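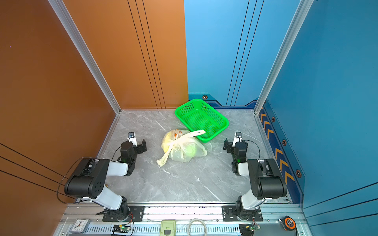
Green mesh basket against the orange and blue walls.

Flistier wrist joint - compact force and torque sensor for small robot arms

I've been selling bits for robot arms out of the same two rooms for years now, and the Flistier is the one I end up recommending on the phone more than anything else in the shop. It bolts between the arm and whatever you've got on the end of it, and it tells your controller how hard the thing is pushing, pulling or twisting. If you're doing sanding, polishing, pegs into holes or anything where the arm has to lean on something gently, you'll want one.

It comes as a kit. In the box you get the sensor, 2 adapter plates, the cable, a bag of screws (with spares, because I've dropped enough of them behind my own bench) and a printed sheet with the wiring on it. The sheet is short and I wrote it myself, so if a line makes no sense please tell me and I'll fix it!

The body weighs 287 grams without the plates. Do remember to take that off your payload before you order, as I get a fair few returns from people with very small arms who forgot.

Setting up took me nearly 30 minutes the first time, and most of that was hunting for the right hex key. Zero the sensor once your tool is fitted, let it warm up for a bit, then zero it again. Readings do drift slightly while it's cold - mine settles down nicely after a cup of tea.

It plugs straight into the Flonlow controller and the older Kettunen box. For the Kettunen you'll need the firmware from December or later, otherwise it only shows you the push and pull and leaves the twist out. I haven't tried it with anything from Grusotska yet, so I can't promise it'll work. If you have one and fancy having a go, drop me a line first and we'll sort out a loan.

What I don't like: the cable comes out of the side, so it can snag if your arm spins its wrist a lot. I tape mine down along the forearm and leave a loose loop at the joint. A right-angle plug is on my list but I've no date for it.

In stock, black or grey body, same price for both. Guarantee is 2 years, not counting crashes into the table. Spare cables and plates are sold separately on the accessories page.

Page last updated July 31, 2023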